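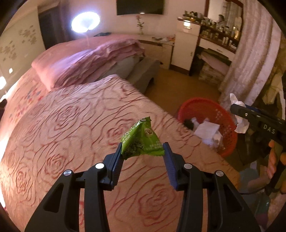 Hand-held grippers at work in a bedroom: a snack packet in one, a crumpled tissue in the other.

Our visit to Korkico

On a Thursday in May, 14 members of the Sevell Automation Circle traveled to Jondmont to visit the workshop of Korkico. Most of us know robots from the packing line, where the same box arrives at the same place all day long. Korkico works on a different problem. The company wants to teach robot arms the small jobs of a home, and for this it collects recordings made by people who do these jobs with a gripper in each hand.

We were received at 9:30 by Morena Zuccaro, who is responsible for the recordings. She had prepared coffee and a short talk, and then she put the talk away after four slides and gave the grippers to us. I think this was a good decision.

The tool is simple to understand. A person holds it, and two fingers open and close at the front. The fingers finish in ridged blue pads. A camera on the gripper sees what the fingers see, and the movement of the hand is recorded together with the picture. Later, the recordings are used to train an arm which has the same fingers. No robot needs to be in the house while the work is done, and this explains why the company can record in so many homes. The number Ms. Zuccaro gave us was 3,461 recordings since the start of the project, and 1,068 of them are from bedrooms.

Somebody asked why there are so many from bedrooms. The answer was interesting for me. In a kitchen most things are hard and keep their form. In a bedroom nearly everything is soft: the sheet, the quilt, a curtain, a tissue. When you press on a bed, the surface goes down and the object moves with it. A small glossy packet full of air is also more difficult than it looks. If you close the fingers in the middle, it can jump away, so the people who make the recordings often take it by the lower corners. A used tissue has no corners at all, and every time it is a different shape.

After the talk we tried it ourselves. On a mattress in the back of the workshop there were snack packets, paper, socks and a few plastic jars, and the task was to put each thing in a basket. I needed a very long time for my first packet. Our colleague Valentini, who has been repairing welding robots for many years, dropped his sock three times and then asked to start again from the beginning. Ms. Zuccaro told him that the failed attempts are kept too, if they are marked correctly. A robot should also see how a person corrects a mistake.

There was a good discussion about the rooms. Some of us believed it would be better to empty the room first, so that the camera sees only the important objects. Korkico does not ask for this. The lamps stay on, the bottles stay on the dressing table, and the people use the bed linen they have. Patterned sheets with large flowers were mentioned as hard for the software, especially when a colored packet lies on top of them. I had expected they would avoid such cases, but they want more of them.

We also asked about privacy. The families sign an agreement before the first recording, and they can ask to have a recording removed. Faces in mirrors are treated in a separate step, which at present still takes a lot of hand work. One member was not fully satisfied with this answer and will write to the company with his questions. We will print the reply if he agrees.

At the end of the morning we saw an arm try the same basket task. It picked up a folded paper without difficulty and it missed a tissue twice. On the third try it caught the tissue at one end and let it fall beside the basket. We applauded anyway.

Korkico is looking for more than 200 further homes in the Jondmont area before winter. The grippers are lent for one afternoon, with a short training before. Members who would like to take part can give their name at the next meeting, or leave a note in the box at our office.

We thank Ms. Zuccaro and her team for their patience with our many questions. A second visit is possible if at least eight members are interested. The bus leaves from the usual stop, and lunch must be paid by each person.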